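Sunday, late

Up at 6, no idea why. Coffee, toast, laundry in, forgot the laundry. Nadiia Kuzmenko called from Sembridge while I was hunting for the tape, talked 40 minutes, mostly her kitchen and the tile guy who never shows. Said I'd drive over once the weather turns. March maybe.

Finally cut out the shapes for the baby's wall hanging. Wanted 16, have 12, ran out of patience and then out of the good felt. The pink is too pink. Keep coming back to plaid, all those pastel bands crossing, teal and lavender and orange, and the one plain yellow-orange triangle by itself on the marbled top. Want exactly that feeling. Plain shape, busy background. Dont overthink it.

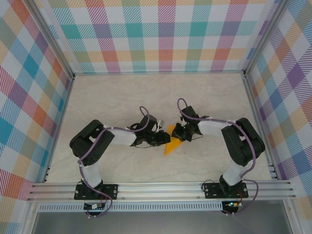

Tomorrow

Post office before 10. Return the Womurham book. More felt, NOT pink. Call Mom back, she'll be mad. Move the landry before it smells. Bed now, eyes are closing.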